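Introduction to Automation
Handout 7: Notes for the Laboratory Visit at Divcombe

Instructor: Nabila Mansour
Laboratory host: Josphat Masanja
Visit date: Jun 6, 2019

Purpose of the visit

Students will attend a demonstration of tabletop manipulation at the Divcombe laboratory. The visit takes the place of the regular lecture, and attendance will be recorded at the door. The material shown will be needed for Written Assignment 3, so students should bring this handout and a pen.

The demonstration follows on from Lecture 6, in which we discussed the difference between moving an arm to a known position and moving an arm in response to what a sensor reports. Most of the examples in that lecture came from factory work, where parts arrive in the same place each time. The work at Divcombe deals with objects that may lie anywhere within reach.

Arrangements

The group of 22 will be divided in two. The first half will begin in the laboratory with Mr. Masanja while the second half meets Dalia Belhaj in the seminar room for a short talk on the Jiko control software. The halves will then change places. Bags and coats are to be left in the seminar room.

Visitors must stay behind the yellow-and-black tape whenever an arm is powered. Questions are welcome at any time, but please do not reach over the table to point at things -- the host will move objects on request once the arm has been stopped.

Background: pushing

A robot does not need fingers to move an object. A plain rod brought down close to a flat surface can slide a block from one place to another, and a good deal can be learned from this simple task. Three points from the reading should be kept in mind.

First, the result of a push depends on where contact is made. A push in line with the center of friction tends to move the block straight ahead. A push to one side of it tends to turn the block as well.

Second, shape matters. A cube offers a flat face, and small errors in the approach may do little harm. A rounded block offers only a narrow line of contact, and the rod can slip past it.

Third, blocks that touch one another no longer behave as separate objects. Moving one will often move its neighbor, and the controller must either allow for this or separate them first.

The station

The arm carries a dark gray rod, pointing straight down, and works over a wooden board set on a blue perforated table. The blocks are orange, blue and green, and their shapes include a cube, a triangular prism and a star. A printed black-and-white marker lies on the table beyond the far edge of the board. Markers of this kind are commonly used to relate camera positions to table positions, as covered in Section 4 of the course reader.

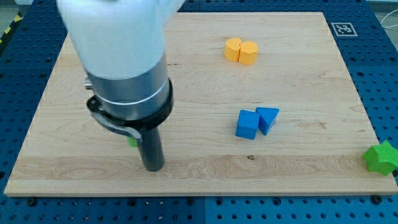
Mr. Masanja will give the arm short written instructions, such as a request to bring two blocks together or to move one block away from the rest. The Jiko group has logged more than 3000 pushes in this way, and 64 of them have been set aside for class use. Students will receive the log on the course page after the visit.

While watching, please note the following:

The height of the rod above the board as it travels between pushes.
Whether a long movement is made in one push or in several short ones.
What the arm does when a block turns in an unexpected direction.
How the person giving instructions words a request when two blocks share a color.

Written Assignment 3

Choose one push that you observed and describe it in no more than two pages. State the instruction given, the point of contact, and the motion that followed. Include a simple sketch from above with the direction of the push marked. Then suggest one change to the approach and explain what effect you would expect it to have -- calculations are not required.

Submit the assignment to Dima Karaki before the next lecture. Students unable to attend should write to Ms. Karaki in advance to arrange other work.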